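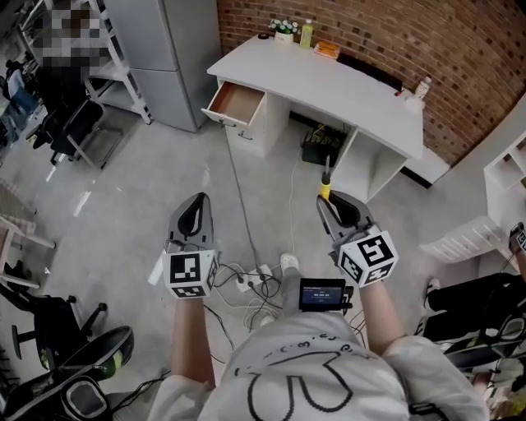 Desk Day, Finally

Blog > Around the House > Tidying

Print this post | E-mail this to a friend

So I started with the top drawer, and I'm glad I did! It's the one I shove everything into (receipts, dead pens, a Celtitz catalog from last July) and I forgot how nice the light wood is inside. The flowers get to stay on top. The yellow bottle probably doesn't, and the orange packet is going wherever orange packets go.

Then there's the floor. Black cords, white cords, all heading out from one power strip – I keep stepping over it and telling myself it's fine. My friend Mehwish swears by labeling every plug with masking tape, so I bought 8 rolls, which was maybe a lot. I do love the desk against that red brick, though, and I want to see more of both.

Second drawer next. I'm a little scared of it.

We use cookies to improve your visit. Accept | Learn more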